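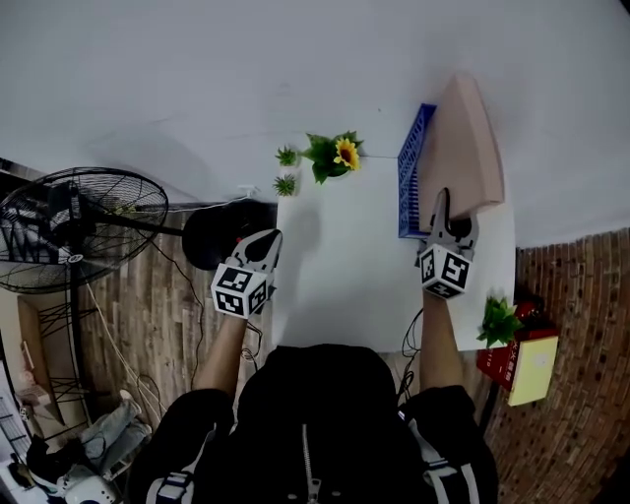 Figura 3. Posto de recolha durante a visita: pinças de mão com cubos de marcadores, bloco de espuma cor-de-rosa e cesto azul.

Início | Artigos | Números anteriores | Submissões | Contacto
27 de janeiro de 2026
Por Mafalda Patrício

4. Dia aberto no laboratório Cerkum

4.1 Organização da visita

A visita foi montada em pouco tempo, e nota-se. Sala única, sem ensaio geral, grupos a entrar pela porta do corredor e a sair pela mesma porta. O plano inicial previa duas salas, uma para a recolha com pinças de mão e outra para a reprodução no braço Vasić, mas a segunda ficou indisponível na véspera. Optou-se por manter a recolha e mostrar a reprodução em vídeo. Cada grupo tinha até 200 segundos junto do operador, mais o tempo de perguntas, que ninguém cronometrou.

O público era misto: alunos do secundário, dois grupos de uma escola profissional, técnicos de empresas da zona e alguns familiares do pessoal. Inscrição prévia pelo formulário Roslow. Entraram também pessoas sem inscrição, registadas à mão numa folha à parte e somadas no fim. Total: 630 visitantes.

4.2 Tarefa demonstrada

A tarefa escolhida foi a mais simples do protocolo. Aproximar a pinça do bloco de espuma, fechar os dedos num dos cantos, levantar, levar até ao cesto, largar. A mão livre segura a outra pinça e pode estabilizar o cesto ou ajudar a rodar o bloco. O operador trabalha de pé, junto à borda da mesa branca, com uma pinça em cada mão (Figura 3). Os cubos com marcadores fiduciais, um por pinça, servem para estimar a posição e a orientação de cada mão no referêncial da mesa.

O bloco tem contorno curvo, em cunha, e isso complica. Pelos cantos a preensão é estável; pelo lado curvo os dedos tendem a escorregar e o operador corrige com um movimento do pulso que nem sempre fica bem registado. Em sessões normais essas tentativas são marcadas e revistas mais tarde. Durante a visita não houve tempo para marcar nada, tudo foi gravado de seguida e separado depois.

As plantas artificiais e o livro ficaram junto às bordas da mesa. São parte da variação de fundo prevista no protocolo: objetos que não entram na tarefa e que mudam de lugar entre blocos de gravação. Vários visitantes perguntaram se o girassol também era para apanhar. Não era. Um grupo insistiu e deixou-se fazer, fora de gravação.

4.3 Dados obtidos

Da sessão resultaram 2,946 GB de registos após compressão, incluindo as trajetórias das duas pinças e o sinal de abertura dos dedos. O conjunto foi guardado à parte do corpus principal, com a etiqueta "visita", e não entra nos resultados da secção 5. Razões práticas: o operador falava enquanto trabalhava, parava a meio do gesto para responder, repetia a pedido. As pausas são longas e aparecem em sítios onde não fazem sentido para a aprendizagem da tarefa.

Ainda assim há ali material com interesse. As repetições a pedido são mais lentas e mais limpas do que as de rotina, com aproximação quase vertical e fecho de dedos bem separado do levantamento. Em rotina os dois gestos confundem-se. Fica por estudar se uma pequena fração destes exemplos lentos ajuda na fase inicial do treino; a hipótese foi levantada por um técnico visitante e anotada no momento.

Problema conhecido: perda de marcadores. Quando uma mão passa por cima da outra, ou quando o cubo roda demasiado, a estimativa de pose salta. Interpolou-se nas falhas curtas, as longas foram cortadas. O mesmo procedimento da secção 3, sem alterações.

4.4 Perguntas do público

Recolhidas em papel, transcritas na semana seguinte. As mais frequentes, por tema: porque é que uma pessoa faz o trabalho se o objetivo é o robô fazê-lo; quanto tempo demora até o robô aprender; se as pinças pesam; se cansa. Sobre o cansaço a resposta honesta foi que sim, sobretudo no antebraço, e que os turnos de recolha têm pausas obrigatórias. Sobre o tempo de aprendizagem evitou-se dar um valor, depende muito da tarefa e do número de demonstrações.

A primeira pergunta foi a mais difícil de responder depressa. A explicação que funcionou melhor: o operador ensina com as mãos, as pinças registam o gesto numa forma que o braço pode repetir, porque os dedos são do mesmo tipo nos dois casos. Com os mais novos bastou mostrar os dedos a abrir e fechar e depois passar o vídeo.

4.5 Limitações e próxima edição

Sem questionário de saída, não se pode dizer grande coisa sobre o que os visitantes retiveram. As notas em papel são desiguais e alguns grupos não deixaram nenhuma. A ausência do braço na sala foi a queixa mais repetida, o vídeo não substitui. Também a circulação: entrada e saída pela mesma porta criou filas e os útimos grupos tiveram menos tempo.

Está prevista nova sessão em fevereiro, já com as duas salas. O operador passará a fazer primeiro uma série completa em silêncio e só depois responde a perguntas, para que pelo menos essa parte possa ser comparada com a recolha de rotina. O questionário será curto e entregue à saída.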